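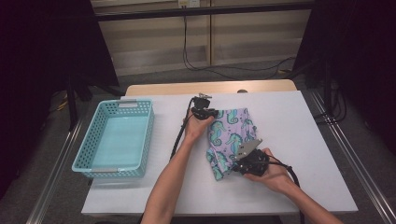 Section 5. Folding small cloths and filling the basket

Before you start

Most folding guides promise drawers that look like a shop display. Be wary of that. A thin cloth folded by two people will come out two different ways, and the Tenus storage method has to put up with both. The steps below are the ones that survived our November trial at Granström. Fasil Jemal wanted 17 of them. We kept five.

1. Clear a flat surface larger than the open cloth. A smooth board laid on the table is enough. We tested the special folding mats and saw no benefit.

2. Lay the cloth out with the printed side down and smooth it from the middle toward the corners. Ironing first is optional, whatever the care leaflet says.

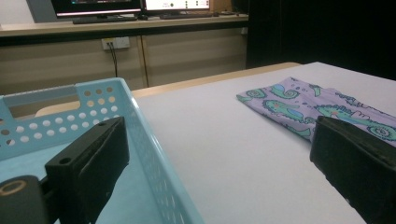 3. Choose the basket before you fold, as its floor decides how wide the finished rectangle should be. Sellers like to claim that a perforated basket keeps linen fresh. We can't confirm that, and the holes will do nothing for a cloth put away damp. What matters more is the floor: a smooth one like this light blue basket has lets a folded cloth slide into place without catching. The slot in the rim makes a handle, but do not trust any basket handle with a heavy load until you have tried it over a table.

4. Fold the cloth in half, then in half again. Stop when it fits the floor with a finger's width to spare. Some people insist on thirds - try it if you like, but thick hems bulge.

Note: A patterned cloth hides a crooked fold better than a plain one. It is still crooked.
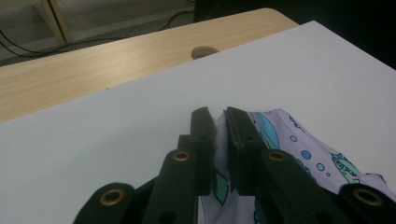
5. Hold the fold with one hand and lower the cloth in with the open edges facing down. If it springs open, press it flat and leave it for a moment. Khải Ninh puts a book on top, which works no better than a palm.

Caution: Do not stack above the rim. The Polach shelf has 23 cm of clearance, and an overfull basket will drag its top layer out as you pull it forward.

For larger items such as sheets, see Section 6.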